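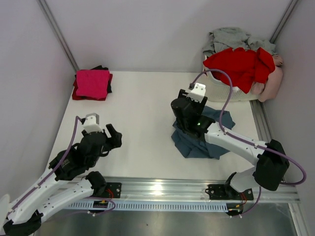 Folded pile at the far left, laundry basket at the far right, and a blue cloth waiting its turn.

Merov Laundry Folding — README

Welcome, and thank you for stopping by! Merov is a collection of everyday clothes going from a heaped basket to a folded pile, put together by Evangelia Drakos over one long December. It has 2000 clips at 20 frames per second, sorted into 7 folders by type of garment. Socks are left out for now — pairing them deserves a set of its own, and Evangelia hopes to get to it.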